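Trarnus Bin Kit: grasping practice for arms that learn

I put the Trarnus kit together for people who need a lot of grasp attempts and don't have a lot of hands to spare. You get the list of objects, the bin layout, the recording software and a labelling screen that I've rewritten 3 times (the current one is the nice one). You bring the arm, the gripper and the patience!

The idea is simple enough. Things go in a metal bin, the arm has a go at picking one up, and the software saves everything about that go: what the camera saw beforehand, where the gripper went, how hard it closed and what it was holding at the end, if anything. Then it tries again. Leave it going and by teatime you have a folder full of tries, good and bad, all named the same way and ready to feed to whatever you're training.

Please keep the bad ones, by the way. I used to throw the misses out to save disk space and my first model came out ridiculously sure of itself. It would dive at a flat bit of cloth as if it were a brick. The software now stores misses by default, and you have to go looking for the setting to turn that off.

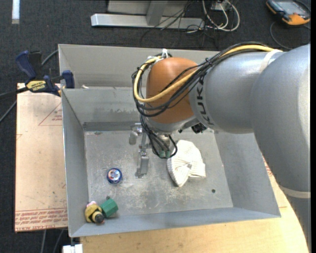 Mixing the objects matters more than having loads of them. I like something soft in with something hard, so a knit hat next to a chunky toy, say, and a small round thing that wants to roll off into a corner. Corners are where you learn the most about your gripper, and about how close you dare go to a sloping wall. The kit list has 30 objects on it, all of them the sort of thing you can pick up in an ordinary shop, and you can swap in your own as long as you give each one a name in the object file.

What you get:

Object list and spare name tags
Bin layout sheet with clamp positions
Recording software (one licence per arm)
Labelling screen, runs in a browser
A starter set of 2,000 recorded tries from my own bench in Clitstead

How many tries do you need? I'd say do about 1,000 with your own gripper before you judge anything. The starter set will get a model moving, but my fingers aren't your fingers, and the differences show up quickly on soft things.

A few practical bits. Clamp the bin down properly, as even a small shift spoils the camera setup and you'll be redoing it after lunch. Tie your cables with enough slack for the wrist to turn right round, then run it slowly through its full range and watch them before you let it loose. Scratches on the bin floor are fine and I leave mine alone.

Orders go out through Cultotier, who also handle returns. The next batch of kits is due in September, and you can ask to be put on the list using the form at the foot of the page. If your arm isn't in the drop-down menu, pick "other" and tell me what it is!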